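Small stores, longer leases: a talk with Garnet Simard

2023-03-21

Garnet Simard signed the lease on the first Allwood store when the landlord next door was giving space away. The home goods chain now has nine locations, most of them in strip centers that had lost a tenant or two, and Simard has spent the winter deciding which of those leases to renew.

"The first terms were short because everybody was scared," Simard said. "We were scared, the landlords were scared. You'd get two years with an option and call it a good day. Now those options are coming up and the rent on the table is a different number."

Allwood stores are small. The newest one, in a former shoe store, has 2,000 square feet of selling floor and a stockroom that Simard describes as a hallway with shelves. The company sells frames, lamps, planters, kitchen linens and a limited amount of furniture that customers order in the store and have delivered.

The furniture was a late addition. Allwood tested it through Plendov, a wholesaler that ships from its own warehouse, so the chain would not have to carry tables and chairs itself. Simard was against it at first.

"I didn't think people would buy a table from us. I thought they'd look at it, put a coffee cup on it, and go home and order one somewhere else. Some of them do. But enough of them order at the counter that I stopped arguing."

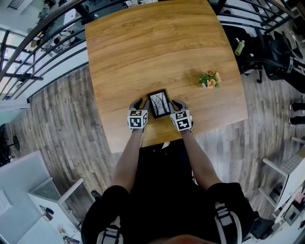
What sells alongside the furniture has mattered more than the furniture, Simard said. A customer who comes back a second time to check a finish or a measurement tends to leave with something small. In December the average sale to a returning furniture customer, leaving out the furniture, was higher than the average sale to anyone else.

"I can't tell you that holds up in a slow month. I want to see a full year of it."

Staffing has been harder. Each store runs with six people, counting part-timers, and the company lost several managers last year to a distribution center run by Cemska. Simard raised starting pay twice and moved the closing time up an hour at the stores where evening traffic was thin.

"We were paying two people to stand there from eight to nine. You look at the register tape and there's one sale, maybe a candle. So we close at eight. I got some complaints, and I answered them, and then they stopped."

The change did not go over well with every landlord. Some of the leases set minimum hours, a clause Simard said was written for department stores and never taken out. Two landlords agreed to drop it. A third has not replied.

Online orders are a small share of the business. Allwood hired Lü, a software firm, to connect store inventory to its website, and the job took longer than planned. On the day the system went live it showed 367 items as in stock that were not on any shelf.

"Most of that was our own counting," Simard said. "The software was reading what we typed in, and what we typed in was wrong. We closed for a morning at every location and did it over."

The site now lets customers reserve an item and pick it up the same day. Simard would like to offer local delivery for smaller goods but has not found a price that works - the quotes so far come to more than the margin on a typical order.

As for new stores, Simard has looked at two sites this year and passed on both. One had a grocery store leaving, and the other had parking only in the rear. Renewals come first. Four leases are up before the end of the year, and Simard expects to keep three of them.

"The fourth one is a nice store. Good people in it. But the rent they want is a rent for somebody selling phones, and I told them so."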